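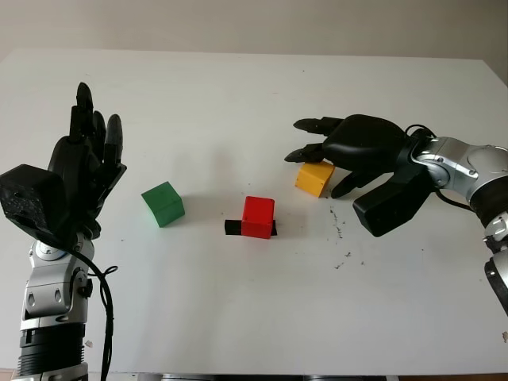
White table against an off-white wall – how do I stop it looking so grey?

Posted by Larasati Chong, March 9, 2022

Hello all, hoping someone can help before I do something daft with a tin of gloss. We've got a long matt white table pushed right up against a plain wall, and the wall is one of those pale beigey-grey off-whites that looked lovely on the little card. Put together they make each other look dingy. The table goes a bit blue in the mornings, the wall goes a bit porridge, and anything standing on the table throws soft grey shadows that I keep mistaking for marks. I've been over it with a cloth more than once trying to wipe off a shadow!

There are real marks too, mind. Mostly faint rubs where things get dragged about, plus a few light grey marks, mostly over on the right. I've used washing-up liquid and warm water, and then a cream cleaner on one corner, which didn't seem to do much (I stopped there).

So two things really. What do you clean a matt white top with so it stays matt? And would you repaint the wall a proper white, or go darker so the table stands out? It's a rented place in Neltville but the landlord is fine with paint as long as I tell him the colour first. I can't move the table, it only fits along that wall.

3 replies

Évan Mallet

Step away from the cream cleaner! I did the same to ours and there's still a shiny patch the size of a saucer. Anything gritty will slowly polish a matt surface, and once it's polished you can't really get it back, though it does show less if you keep the lamp off to one side.

For everyday I use a microfibre cloth, barely damp, with one drop of washing-up liquid, then a second cloth with plain water, then a dry one. The drying is the bit I used to skip, and I'm fairly sure half of my "grey" was a film of old soap. Try the plain water a few times over before you buy anything. For any stubborn marks, mix bicarb with enough water to make it runny, lay it on with a soft cloth and leave it for 11 minutes or so while you put the kettle on, then lift it off without rubbing. Do a test underneath or at the back edge first.

On the wall, I'd go darker. We had white on white for six years and it never looked clean, even when it was. We used a dusty green from Gunawan, number 137 on their chart, and the table looks whiter against it than it ever did. One tin did two coats on our wall with a bit left over for scuffs.

gardengate331

magic sponge, job done. did all my kitchen doors with one

Pirnusach

Careful with the magic sponge on matt, they're very fine sandpaper really and you'll end up with more shiny corners. Agree with Évan about the soap film.

I'd look at your bulbs before painting though. Ours was a cool white one straight overhead and the whole room looked like a dentist's. I swapped it for a warm Plavotar one and put a small lamp at the end of the table, and the shadows went much softer. Cost me 6 quid – a lot cheaper than paint, and you can take it with you when you move. If you do still paint, stick a big sheet of painted lining paper up behind the table for a few days and look at it morning and night. The little cards are useless, as you've found out.

Larasati Chong

Thank you both! Did the plain water and drying this afternoon and the cloth came away properly grey, so soap film it is. The grey marks are getting the bicarb tomorrow. Will try a new bulb next and then ring the landlord about green.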